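Chapter 7
Working Rules for Two-Arm Tabletop Cells

Before a cell is released for use, its layout is checked against the Cellix sheet. Dishes, racks and drawers count as fixtures, and each has a listed position.

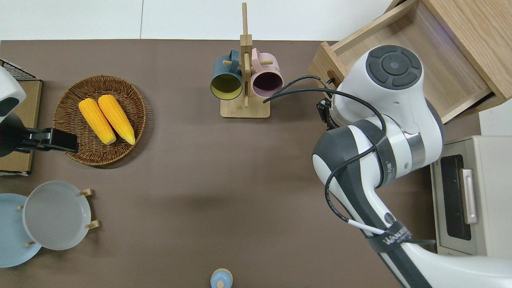
7.1 Clearance. Cables are routed so that no loop can catch on a fixture at any point of arm travel. Keep 72 mm between a resting arm and the nearest fixture.

7.2 Grip. Plates are held at the rim. Grip force limits are set per item and recorded under form 207.
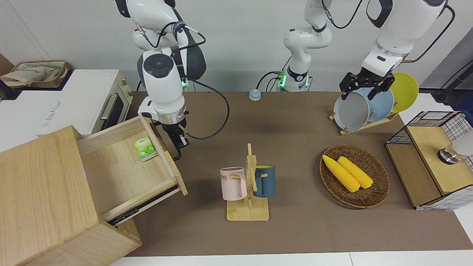 7.3 Open drawers. An open drawer reduces the shared work area. Both arms run at reduced speed until it is closed. Table 7.1 lists the limits.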